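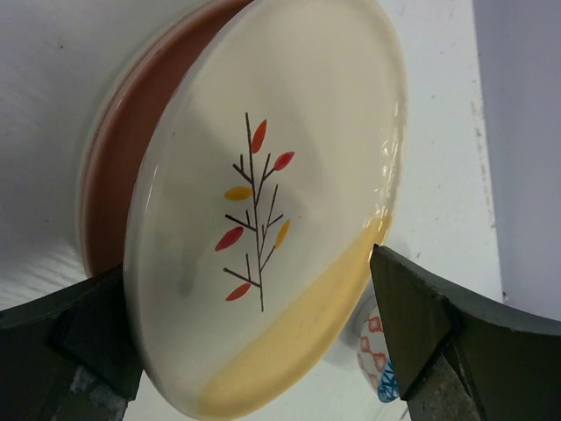 Grant updates: Community Lunch Club

Hello Lucinda, and thanks for being so patient with me on this one! I know you wanted it before the Trorus board met, but we were flat out with the hall move and the writing kept slipping to the evenings.

The big news is that the lunches are now running every Sunday at the Gavulitz Road hall. Your money paid for the hire and for most of the food, and we've still got enough to see us through December. Numbers dipped when we changed venue (people got the wrong bus, poor things) but they've picked up again, and Rochelle Ridgeway has put a decent map on the leaflet.

Ayman Shehata is doing the cooking with two helpers. He's moved us over to stews and traybakes, so we throw far less away than we did in the spring. The vegetarian option goes first most weeks and I'd like to make more of it. 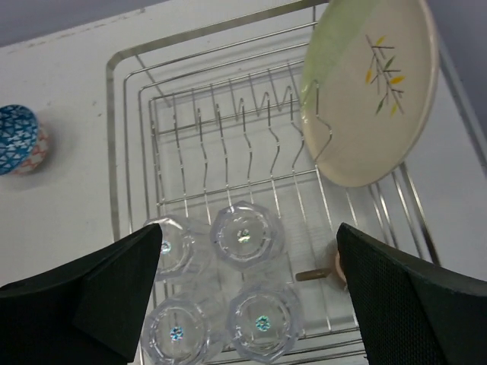
Clearing up is where we're still slow. Lunch finishes at three and we have to be out by four, and with only one sink it gets a bit frantic. A wire rack with those wavy dividers is fine for standing plates up in, but it only takes so many, and after that we're drying by hand and stacking on whatever's free. Josée Perron has asked the hall about using the second kitchen, and I'll let you know what they say.

Two things haven't gone to plan. The lifts scheme never got going, as we couldn't sort the insurance, so that part of the budget is unspent and I'd love to talk about moving it to food. And the Briggs estate leafleting was rained off, twice!

Sunita Hutchins has the receipts ready and will send them on separately. Do come and eat with us if you're free, we start serving at one.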